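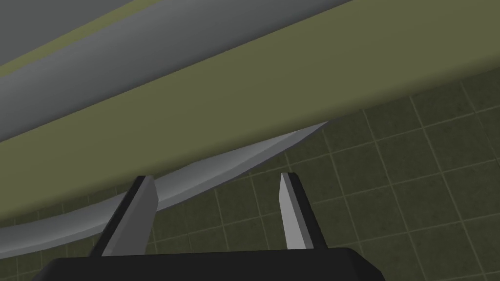 If it stopped when nothing was touching, isn't that the good kind of failure? That was the first comment when I posted the overnight log, and I had half agreed with it before I opened the second file.

2019-09-18, Renine notebook, kitchen sim

Overnight batch on the Kindlow kitchen, both arms live, Zeman controller from the main branch. 3,000 episodes across 16 workers. 58 ended in a protective stop. Before last week's merge the usual number was small enough that I never wrote it down, which I now regret.

Symptom: arm is reaching up under something, fingers open, and the contact monitor reports a hard hit on a fingertip. Force goes from zero to over the limit in one physics step. Stop trips and latches, both arms hold. In replay there is clear space between the fingertips and the part they supposedly crashed into. I stepped through six of them. Same story each time, same kind of place - the hollow side of something curved.

Cause of the false hits, fairly sure: the collision shapes. The import script wraps each part in a single convex hull unless told otherwise. Fine for a box. For anything that bends, the hull fills in the hollow, so the robot hits a solid lump that the renderer doesn't draw. The old import split curved parts into pieces. The new one has a flag for that, and the flag is off by default. I reviewed that merge. My comment on it reads "looks clean."

Turned on the hull overlay for one of the replays and there was the lump, bright orange, with a finger in it. Turned splitting on, reran the same 58 seeds. No stops. Loading the kitchen takes noticeably longer now, and I expect to hear about it.

So far this is a nuisance and a bit of embarrassment. The second file is the reset log.

What should happen after a stop: latch stays on, episode is marked failed, arms hold where they are, and somebody or something clears the latch on purpose. What did happen: episode marked failed, then the batch runner called reset, reset called "go home," and "go home" cleared the latch by itself before moving. It also switches off the contact limit for the first part of the move, so that an arm already resting against something can back out of it. There's a comment in the code to that effect. The comment is polite and well spelled and describes a terrible idea.
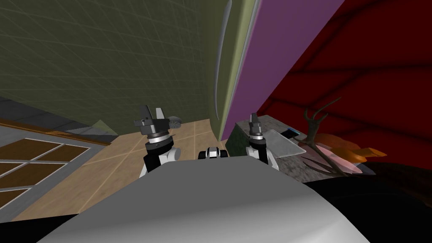

I went looking for where that reset gets called, hoping for "only in sim." It lives in the shared folder. The Edcombe cell loads the same file. On the real arms the hardware stop chain sits underneath all this and doesn't care what our software thinks, so pressing the red button still means stop. But a soft stop, the kind that comes from the force limit, goes through our latch. If the script had been running there and someone had leaned in to see why the arm froze, the next thing the arm would have done is go home, with its contact limit off.

Checked the cell's run logs back to May, when the shared folder was set up. No soft stop followed by an automatic reset. The cell runs are started by hand, one at a time, because the batch runner has never worked properly over there. I have complained about this all summer. I withdraw the complaint for today only.

Did the following before lunch:

- Took "clear latch" out of reset. Reset now refuses to run if the latch is on, and says so in the log in words.
- Put the contact limit back on for the whole home move. Lowered the speed too.
- Edcombe cell pinned to the old release, with a note taped on the controller cabinet. Told the channel as well, since notes on that cabinet have a history of becoming part of the paint.
- Collision splitting on by default in the import script. Anyone who wants the fast lumpy version can ask for it.

Reran a short batch with a forced stop in it. Latch held, both arms held, the worker sat there doing nothing until I cleared it. Did that once on the left arm's limit and once on the right's. On the right, the left arm coasted a little before holding - it finished the step of the path it was on. At 1,000 physics steps a second that should be too small to see, and I could see it. Suspect the path sender works in bigger chunks than the controller does. Not fixed. New ticket.

Also noticed while rerunning: the stop reason gets written after the arms hold, and if the worker is killed in between, the reason is blank. That would explain the blank ones from last week that I put down as "unknown, probably network." I'm leaving that line in the earlier page, with an arrow pointing here.

On the question at the top. Yes, stopping for nothing beats not stopping. But the false stops were what kept calling the bad reset, and the batch report filed every one of them under "task failed," next to dropped cups and timeouts. The report needs its own line for stops. If we'd fixed only the hulls, the count would have gone back to normal and the reset would still be sitting in the shared folder.

To do:

- Test that fails if anything other than the clear command touches the latch. Should have existed before the latch did.
- Go through the other helpers in the shared folder for limits being switched off. I found a second one already, in the gripper calibration, with the same polite comment.
- Chunk size in the path sender, see ticket.
- Throw out last night's success rate. It had already been pasted into the slides, so the slides too.
- Ask whether Edcombe wants the new release this week or after their visit. My vote is after.

Full batch going again tonight with splitting on, same seeds, 16 workers. Latch check is on in all of them, so if I come in tomorrow to a row of frozen arms, that's the new behavior and I asked for it.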